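Cleaning the leg machines, and a note on lint

Home » Notes » Upkeep

The selectorised machines at Zodov get a full clean in April, separate from the daily wipe. I have kept notes on the upholstery for a while, mainly to work out which cloths and which dilution leave the least behind. The leg machine is the most useful test piece. Its seat is glossy black vinyl and shows everything.
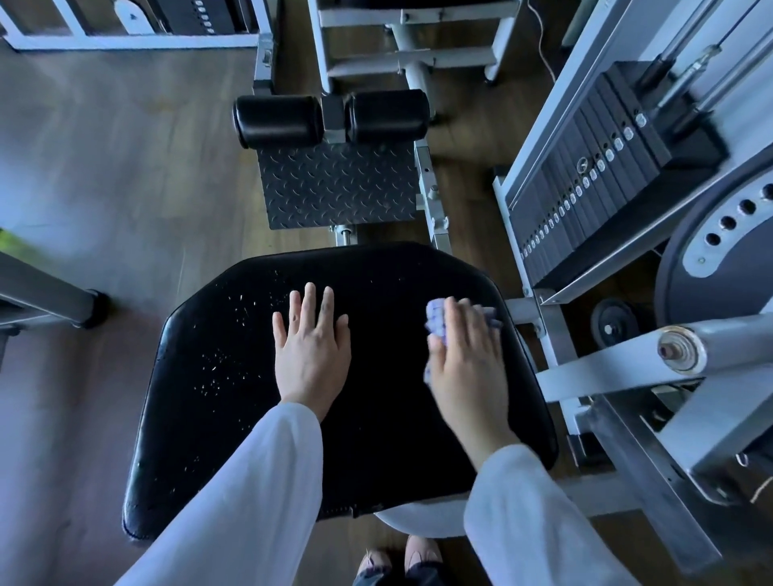
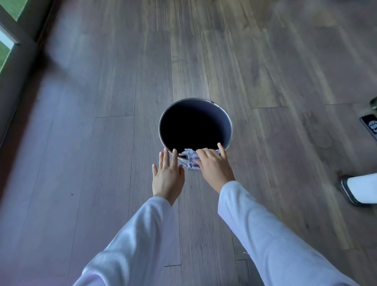 Cloths and lint

White specks on black vinyl are usually fibre. A cotton cloth sheds a little each time it is washed and a lot once the weave opens up. Wiping harder does not help – it moves the specks to the edge of the pad, where they collect along the seam. Two passes are better: one with a damp cloth folded into quarters, one with a dry microfibre, both in the same direction.

I have tried the Treto cloths and the Nadar ones. The Treto is thicker and holds more water. The Nadar sheds less, but it drags on vinyl unless it is properly wrung out. I now use Nadar for seats and Treto for frames and foot plates.

A cloth that has gone thin goes in the bin. Washing it again only puts its lint on the other cloths in the load.

Dilution

The cleaner is Zela concentrate. My mix is 3 ml made up with 997 ml of water, so one litre in total. For the spray bottle I make half of that, 500 ml, as the bottle holds no more. A stronger mix dries to a faint film that feels tacky under bare legs, and the film then picks up dust. Spray the cloth and keep the bottle away from the stitching.

Foam rollers

Foam takes up liquid through any split in the cover. Wring the cloth until it stops dripping, wipe round the roller, then turn it half a turn and repeat. Check the end caps for hair while you are down there.

Foot plate

Diamond plate needs a brush. A cloth rides over the raised pattern and leaves the grit in the low parts. An old nail brush is the right size. Brush first, vacuum, then wipe.

Guide rods

No Zela on these. Dry cloth only, then a thin coat of silicone lubricant, with the stack down and the pin in. I log the repetitions between coats from the counter on the machine next to it, and 3,000 is where the travel starts to feel rough. The rods on the leg machine are due again before the end of the month.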